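Ulter Support Desk
Room heating: set point falls back to frost level overnight
Site: Vallejo
Status: Closed
Priority: Normal
Opened in: February
Reported by: Visitación Bustamante
Assigned to: Ionuț Matei
Product: Grerell gateway with room thermostats, linked to Plirnanance bookings

Original report

Since the gateway was replaced, room thermostats on the upper floor drop to the frost setting during the night, although the booking is still open. The room is cold by morning. Turning the dial on the wall brings the heat back at once, and it then stays on until the following night. The ground floor is not affected. The boiler has been checked by our own heating engineer and is running properly, with good flow temperature at all times.

We have restarted the gateway twice from the front panel. The first restart made no difference. After the second, one night passed without the fault and then it came back.

Visitación Bustamante

Reply, Ionuț Matei, 09:40

Thank you. Please export the event log from the gateway (Service menu, Logs, Export all) and attach it here. Please also confirm:
Whether the affected thermostats show the small link symbol while they are at the frost setting.
Whether the bookings concerned were changed or extended after arrival.
Which radio channel is set on the gateway.

Do not reset the thermostats for now. A reset clears the local record and we would like to see it.

Reply, Visitación Bustamante, 11:15

Log attached. The link symbol is shown on all of them. Reception says that some bookings were extended and some were not, and I can't find a pattern in it. The channel is set to Automatic.

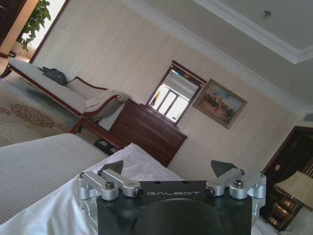 The old gateway had a fixed channel, but I don't have a record of what it was. The installer's sheet only gives the serial number and the position of the aerial, which has not been moved.

Reply, Ionuț Matei, 14:05

I have been through the log. The fault is recorded as event 54 each time. Event 54 means that the thermostat asked the gateway for its schedule and got no reply in the time allowed. After a missed reply the thermostat keeps its present setting and tries again. When it has missed 6 replies in a row it gives up and goes to frost level. It remains there until it is given a new setting by hand or by the gateway.

The link symbol only shows that radio contact exists. It says nothing about whether the schedule was received, so the symbol being present does not rule this out.

All the event 54 entries fall between 02:10 and 02:50. During the day the same thermostats get their replies without trouble. I do not think this is a signal problem. Please leave the channel on Automatic.

Is anything scheduled on the bookings side at that hour?

Reply, Visitación Bustamante, 15:30

I have asked Bonifacio Bermúdez, who looks after Plirnanance for us. He says the night audit starts at 02:00 and that its length depends on how many accounts are open. He doesn't see why the heating should care.

Reply, Ionuț Matei, 16:20

The gateway does not store the booking state. Each time a thermostat asks for its schedule, the gateway asks Plirnanance whether the room is let, waits for the answer and passes the result on. If the bookings server is slow during the audit, the gateway is slow as well. The old gateway kept a copy for the night and would have hidden this.

Could Bonifacio send the response times from the server log for the same period?

Internal note, Ionuț Matei

Passed to Adoración Aguirre for a second look. The ground floor being free of the fault does not fit with a slow server, as both floors use the same server.

Internal note, Adoración Aguirre

The ground floor thermostats are the older type. They ask for a schedule once, in the evening, and run on it until morning. The upper floor units ask throughout the night. It fits.
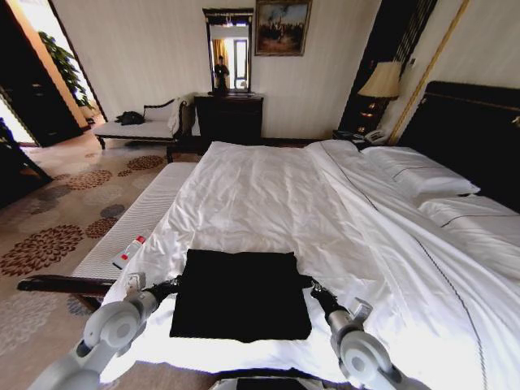 Can the upper floor units be made to ask only once, like the older ones?

The polling interval is fixed in the thermostat firmware and cannot be changed on site, so the correction has to be made at the gateway.

Reply, Bonifacio Bermúdez, 10:10

Response times attached. During the audit the server takes up to 3000 milliseconds to answer a room query. Outside the audit it answers almost at once. I can move the audit, but not shorten it, and moving it would only move the fault to another hour.

Reply, Ionuț Matei, 10:55

Thank you, this is what was needed. The reply limit on the Grerell gateway is lower than that as supplied. Please carry out the following at the gateway, in this order:

Open the Service menu and choose Bookings link.
Set Reply limit to Long.
Set Keep last known state to On.
Save, then wait for the front light to go from amber to green.
At each affected thermostat, hold the dial in until the display blinks, then let go. This makes it ask for a fresh schedule and clears the frost setting.

The second setting matters more than the first. With it on, the gateway will answer with the last booking state it received if Plirnanance is late, and a thermostat will not count that as a missed reply. A room that is checked out during the audit may be heated a little longer than necessary.

Reply, Visitación Bustamante, 13:45

Both settings changed and saved. The light took several minutes to turn green. One thermostat did not blink when the dial was held and I had to take the cover off and put it back before it would respond. The rest were as described.

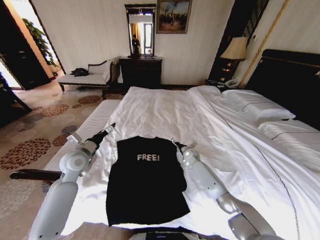
Bedroom, upper floor: black sleeveless top marked "FREE!" on the bed.

Reply, Visitación Bustamante, 08:25

First night after the change: no rooms at frost level. New log attached.

Reply, Ionuț Matei, 09:50

The log shows late answers from Plirnanance during the audit, as before, and no event 54. The gateway used the last known state in each case. I would like to see one more night before closing.

Regarding the thermostat that needed its cover refitted: if the dial fails to respond again, please open a separate ticket with the serial number from the back plate. It is unlikely to be connected with this fault.

Reply, Visitación Bustamante, 08:40

Second night the same, no faults. Please close.

Resolution

Cause: schedule requests timed out at the gateway while the bookings server was running its night audit.
Action: reply limit set to Long, Keep last known state set to On, affected thermostats refreshed by hand.
Follow-up: Adoración Aguirre to add both settings to the checklist for gateway replacement.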